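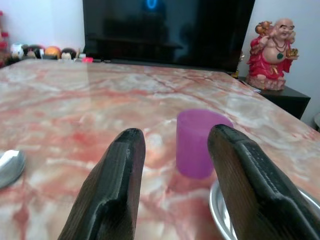
Small purple cup, tabletop

Screen Studies, Unit 6: Waiting for the Scare
Handout and lecture notes, Wilson Condori

Welcome back, everyone! Horror is my favourite part of the whole course and I'm going to try very hard to stay on schedule. Please have your notes on point of view from the last unit handy, as we'll lean on them a lot.

Terms for today

Startle: a sudden change in sound or picture that makes the body jump. It's over in less than a second.
Dread: the long stretch before it, when we know something is coming and have to sit there.
False scare: the cat, the flatmate, the branch on the window. It lets the pressure out, and a good director pumps it straight back in.
Off-screen space: everything the story says is there but the shot won't show us.

We'll start with the cellar sequence from Irholm. On first viewing people tend to remember the face in the doorway, which is on screen for only 14 frames. What I love is the long walk down the stairs before it. Listen to how the fridge hum from the kitchen carries on under the first few shots, then drops out as she reaches the bottom step. There's no music at all. By the time the hum stops you've forgotten it was there, and suddenly the room feels enormous.

Watch the colour too. The kitchen is all warm yellows, the cellar is a flat grey-green, and the stairs are lit so the two meet halfway across her cardigan. Gorgeous work on a tiny budget.

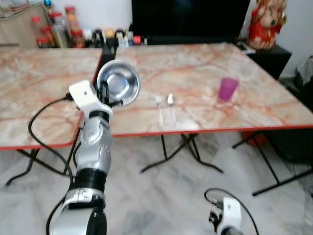 Page 3

Compare the séance in Trillitz, a much bigger production with more than 200 effects shots, most of them packed into the final reel. The séance has none. It's five people around a table, held in one wide shot for so long that you start searching the corners yourself (I still do it, and I've shown this scene every August for years). The director leaves a big dark gap behind the oldest sister and never puts anything in it.

Ask yourself where your eyes went. Write it down before you talk to the person next to you, or you'll end up remembering their answer!

A note on cutting rhythm. Editors often shorten the shots as a scare gets closer, and audiences have learned to feel it coming. In Plundo the shots get longer instead. The last one before the attack is nearly three times the length of the first, and the camera drifts a little to the left the whole way through,
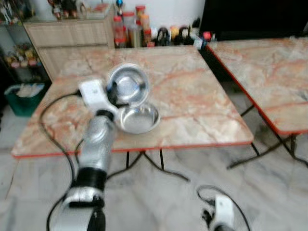

so slowly that most of us don't catch it until the door has slipped out of view. Once it's gone we have only the sound of the latch to go on. Play it twice, the second time with the volume off, and see how much of the tension survives. Quite a bit does, to my ear (or eye, I suppose).

For the tutorial

Watch the opening of Ventura up to the title card. Choose one moment of dread and write 300 words on how it's built. Use at least two of the terms listed at the start, and give time codes. Plot summary doesn't count toward the word limit or the mark, so keep it to a sentence.

Bring headphones if you have them. The library copy of Ventura has a very quiet soundtrack, and the whispering under the titles is easy to miss on laptop speakers.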